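3. Work Area and Floor Surface

The study was carried out in the project room in February. One desk was used throughout. The aim of this part of the work was to find out how much free floor a student needs in front of a desk when working on foot with a backpack on, and whether the floor finish affects the result.

3.1 Floor

The floor where the work was done is smooth and gray-green, and it reflects the ceiling lights strongly. Gloss matters here for two reasons. Tape marks are hard to see at a low angle, and small parts dropped near the desk are easily lost in the reflections. We marked the standing position with matte tape from Bilora and checked it before each run.

The person at the desk wore a short-sleeved shirt, closed shoes and a backpack with both straps over the shoulders. Sleeves were kept short so that cloth would not catch on the desk edge. The forearms were held forward, toward the desk, at the start of a run.

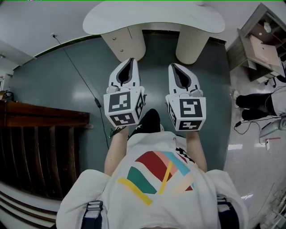
3.2 Procedure

Each run lasted 50 seconds and started from the same standing position. Omprakash Pandey kept the time and wrote down every step taken off the mark. A total of 228 runs were logged. Runs with a loose strap were repeated and the first attempt was struck from the log.

3.3 Results

The log holds 2,791 steps after the repeated runs were removed. Most were short side steps along the desk. Backward steps were less common - they came mainly at the end of a run, when the person turned to leave. The backpack touched the shelf behind the desk in 3 runs.

3.4 Limits

Only one floor finish was tested, so the question about gloss remains open. A second series on the carpet in the Rastogi room is planned with the same desk height and the same log sheet.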